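Phones should come with a battery you can change yourself

The phone I carry is a Teltis, bought outright in January three years ago. The screen is fine. The camera is fine. It still gets security updates, and the maker says it will keep getting them for another 2 years. The battery, on the other hand, is finished by mid-afternoon. I leave the house with a full charge and I am looking for a power point by three.

So I asked what a new battery would cost. The shop that sold me the phone doesn't do them. It sends them to Plereck, the authorised repairer, and Plereck quoted $215, with the phone away for up to eight working days. A second place, an independent in the arcade near the station, quoted $170 and could do it while I waited, but told me up front that the water resistance would be gone and the phone would show a warning about a non-genuine part every time it started.

The battery itself, as a part, sells for $60. The rest is labour, and most of the labour is heat, glue and picks. The back has to be warmed until the adhesive lets go, then lifted without cracking the glass, then the cell has to be peeled out from its own bed of adhesive.

I think that is a bad way to build something with a part in it that everyone knows will wear out. A lithium cell loses capacity with every charge. It does so in a cheap phone and it does so in a dear one. The manufacturer knows this on the day the phone is designed, and designs it shut anyway.

The usual defence is that sealed phones are thinner, stronger and better at keeping water out. There is some truth in it. My first few phones had backs that clipped off, and when you dropped one it came apart into three pieces on the footpath. You put it back together and it worked, but it didn't feel like much of an object. I dropped the Teltis in a sink once and it kept going. I wouldn't want to give that up.

But it doesn't have to be given up. The Draltgate I was lent for a month has a back held on by four small screws and a rubber gasket. It is rated for rain and for a short dunking. It is a bit thicker than mine, by less than the thickness of the case I keep mine in. The battery has a pull tab. I changed it at the kitchen table with the screwdriver that came in the box, and it took less time than making a pot of tea.

The Draltgate isn't a great phone. The speaker is tinny, the camera struggles indoors and the screen is dull in full sun. People who review it tend to mention the battery in one line near the end, as a curiosity, and spend the rest on the camera. I think they have the proportions wrong. A camera that is slightly worse is slightly worse from the first day to the last. A battery that can't be changed ends the phone.

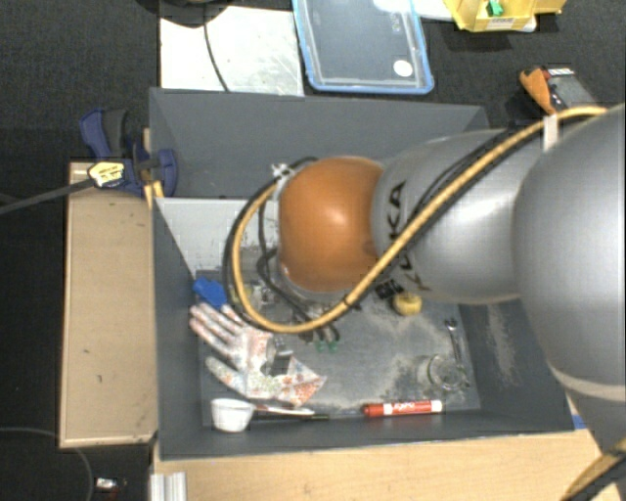

Cisneros wrote, under an earlier column of mine on chargers, that most people replace their phones well before the battery goes and that I was asking everyone to carry a thicker handset for the sake of a few who don't. I have thought about that one. It may be right about how people behave now. I'm less sure it tells us what they want. Plenty of those replacements happen because the old phone has started dying at lunchtime, and the person at the counter says a new battery is $215 and a new phone is only so much a month on the plan. Faced with that, I'd probably take the new phone too.

And even when the first owner moves on, the phone doesn't vanish. It goes to a teenager, or a parent, or someone who buys it second-hand because a new one is out of reach. Those people get the worn battery. They are also the people least likely to spend nearly as much again as they paid for the phone to fix it.

There is a second argument, about safety. Makers say they don't want customers handling lithium cells, which can catch fire if they are bent or punctured. That's a fair worry about a soft pouch glued into a tray, the kind you have to lever out with a plastic card. It's a much weaker one about a cell in a hard shell with its contacts at one end. Camera owners have been swapping those for decades. So have people with cordless drills. We seem to manage.

I would also like the warning message gone. If I put a decent third-party battery in my own phone, I don't need to be told about it every morning. A line in the settings menu would do the job for anyone buying it second-hand, and that is the only person with a real need to know. A full-screen notice at start-up looks to me like a way of making the independent repairer seem dodgy.

What I'd ask for is fairly modest. Screws and a gasket in place of glue on the back. A battery with a pull tab or a hard case. The part on sale to anybody, at a set price, for as long as the phone gets software updates. If a company promises updates for seven years, it is promising that the phone will be useful for seven years, and it ought to sell the one part that will certainly be needed to get there.

None of this needs new technology. Some of it is older than the phones we're using now. It would add a millimetre and cost the makers some sales of new handsets, and I suspect the second of those matters to them a good deal more than the first.

I went with the independent in the end. The phone lasts from breakfast to bedtime again, and the warning comes up whenever I restart it, so I don't restart it much. I keep it away from the sink. If the screen survives I expect to have it until the updates stop, and when I go looking for the next one I'll be turning it over to check for screws before I ask about the camera.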